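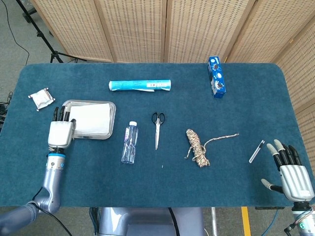
Since October the Skutano household kit has grown from a rough list on the back of a delivery note into something we can lay out, pack and hand over, and I'm delighted with how far it has come. The grant has paid for 462 starter kits for people moving into their first tenancy, and 66 of those have already gone out through the Bezerra drop-in. We do all our sorting on the big table with the dark teal cloth, where the steel tray, the scissors and the long roll in its turquoise wrapper are easy to pick out from one another. It sounds like a small thing, but the old white worktop made the pale items a misery to check!

The tray has been the real success of this period. People told us they wanted one solid thing they could bake in, carry on and drain washing-up on, and Vetmont agreed to supply trays at the price we had budgeted for a thinner one. We line each tray before packing so that the metal doesn't get scratched, and the new tenant gets something useful out of the lining as well. 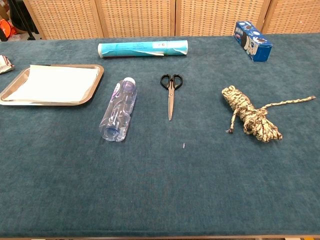

Lined tray and roll on the sorting table, with the woven panels behind.

Spending stands at £3,087, which covers the trays, the rolls and the first batch of boxes from Diltix. We are slightly under on printing, as the welcome leaflet went down to a single sheet, and I would like to move that money across to scissors. The first pairs were fine for paper and hopeless on parcel tape – 11 households mentioned it on their feedback cards, some of them at length.

Gunther Kleinschmidt has redrawn the packing order so that heavy items go in first and the roll slides down one side. Boxes close properly now and stack much better in the van.

Still to do before the next report: agree the scissors with you, order the second batch of boxes, and settle whether the drinks bottle stays in the kit. Opinion at Bezerra is split, so we'll ask the next group of tenants and go with what they tell us.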